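What Is a Plea, Anyway?

You know when a grown-up has the news on and somebody famous is walking into a courthouse in big sunglasses? I used to wonder what went on after the door closed. I pictured shouting and a hammer. Then I started writing about courts for kids, and I got to sit in the back row of the courthouse in Samusville for a whole Monday. There was hardly any shouting (and the hammer is called a gavel, and I never heard it once!).

So let me tell you about the very first big question a judge asks: "How do you plead?"

A plea is your answer when the court says you broke a law. In many courts you can say "guilty," which means yes, I did it. You can say "not guilty," which means you want the court to prove it. And sometimes you can say "no contest," a funny one. It means I'm not saying I did it, but I'm not going to fight about it either.

Let's try it at home, with a made-up crime in the kitchen. Say a bowl got broken and your brother says it was you.

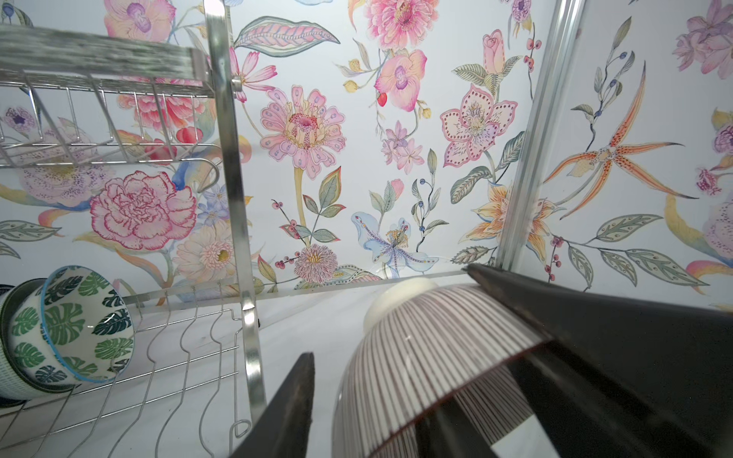 A striped bowl, upside down on the counter.

If you say "guilty," there's no big argument about what happened. Your mom skips right to what comes next, maybe no dessert. If you say "not guilty," your brother has to show some proof. Did he see you? Did anybody hear a crash? You don't have to prove you were good. He has to prove you weren't! That idea is called being "presumed innocent," and I think it's the best rule in the whole building.

Now, what about famous people? A singer or a movie star gets asked the same question as the guy who runs the bakery. The judge is supposed to treat them just the same, even if there are 17 cameras waiting outside. 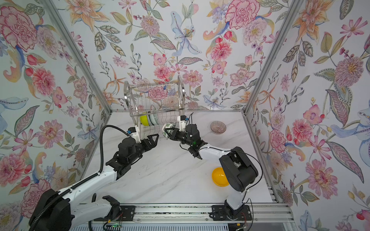 Reading time: 3 minutes

Okay, next word: deal. A "plea deal" is when the two sides talk before a trial and agree on something. One side is the prosecutor, a lawyer who works for the government. The other side is the person in trouble, called the defendant, and usually their lawyer. The defendant might say "guilty" to a smaller crime, and the prosecutor might ask for a lighter punishment. The judge still gets to look it over, and the judge can say no.

Why would anyone take a deal? Trials are long and scary and they cost a lot. Some people think deals are fair and some people really don't, and grown-ups in my family have argued about it all the way through dinner.

One more thing I had wrong when I was 7. I thought pleading "not guilty" was a kind of lie if you did do it. It isn't treated that way in court. It's how you say, "Please go through all the steps."

If you want to see a real courtroom, ask a grown-up to find out whether yours lets visitors in. Bring a sweater. The one in Samusville was freezing!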